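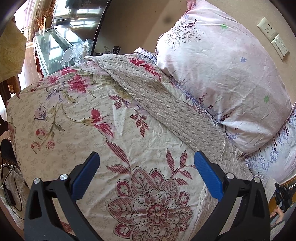
Go for the cells, stay for the mock trial, was Jailson Figueiredo's advice when I said I was thinking of the courthouse open day at Setley, and he told me to get in line before ten or forget about the cells altogether.

6 min read
12 shares | 9 comments

I got there at twenty to ten and the line already went past the bus shelter. I have lived a short drive from Setley Courthouse for most of my adult life and had been inside once, to pay a fine at a window. They open the whole building one day each August, and I can't believe I've missed it all these years!

You go in the way everybody goes in, through the metal detector with your keys in a gray tray. The officer on the door was cheerful about it and took a very small pair of nail scissors off the woman ahead of me, with a numbered ticket so she could get them back. Then you pick a colored wristband. Blue went down to the cells first, yellow started in Courtroom Two. I took blue.

The cells

Our guide was Janaína Xavier, and she was terrific. She talked fast, she knew every door, and when she didn't know an answer she said so and wrote the question on her hand. The holding area is under the old part of the building. It was dug out for coal, and there's still a bricked-up chute at the end of the corridor. People wait there on the day of a hearing and nowhere near overnight, a point she had to make several times, as half the group wanted to know about breakfast.

She shut us in, six at a time, for one minute. I expected giggling and there was some, but by the end it had gone very quiet. The door makes a much softer sound than it does on television. What surprised me most was the staircase, which comes up directly inside the dock in Courtroom One. You climb in near darkness and then you're standing behind glass with the judge's bench straight ahead of you. I went up it twice.

The evidence room

I could have spent the whole day in here. The clerk had laid out how an item gets from a scene to a jury: the bag, the seal, the label, the form that every person signs when it changes hands. The store holds 1000 items when it's full, and it was nearly full. We couldn't go past the wire, fair enough, but they had made up a practice case with a broken padlock and a pair of boots, and we followed the padlock through all its signatures. One signature was missing on purpose. A boy in a soccer shirt spotted it before any of the adults did and was given a pen.

I asked whether a missing signature really can sink a case. The clerk said it gives the defense something to ask about, and that a good lawyer can ask about it for a long time. He also said most of his day is spent on the phone, trying to find out whether something can be returned to its owner. There was a bicycle he had been trying to give back for ages.

The lab table in the next room was run by people from Bamesard, who do fingerprint work. You could roll your own prints and compare them with a set lifted from a mug. Mine came out as smudges — too much hand cream, apparently. They were patient with a long line of children and even more patient with me. 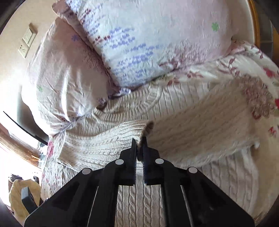 The mock trial

Courtroom Two has 56 seats for the public and every one was taken, with more people standing along the back. The case was a burglary at a made-up jewelry store, played by law students, with a real retired judge on the bench. The jury was picked from the audience by wristband number. I wasn't called, and I was more disappointed than I'd like to admit.

They did it properly. The defense lawyer was nervous for her first few questions and then took the store owner's timeline apart, very politely, with a bus schedule. We had all decided he was telling the truth! The jury went out for ten minutes and came back not guilty, and the gallery clapped, and the judge told us off for clapping. Afterward he took questions. Someone asked if he ever got a sentence wrong. He thought about it for a good while and said he still thinks about two of them, and he wouldn't say which way.

Lunch and getting there

Başaran had a stand in the courtyard with flatbreads and very strong tea, and the line moved quickly. The cafeteria inside was open too, but only for cold drinks. The courthouse lot is closed for the day, so park at Vomside and walk over the footbridge, or take the 34 bus, which stops outside.

Entry is free. The old part is all stairs, so ask at the front desk about the elevator route, which gets you everywhere except the dock staircase. Children under eight can't do the cells. The last blue group goes down at three.

I went back in after lunch for the court reporter's demonstration, which wasn't on the printed program at all. She took down two people arguing over each other about a parking space, at full speed, and read it back word for word, including the cough. If you go next August, ask at the desk where she'll be.

We use cookies to see which stories get read. Accept | Manage choices

Get our local news roundup by email. Sign up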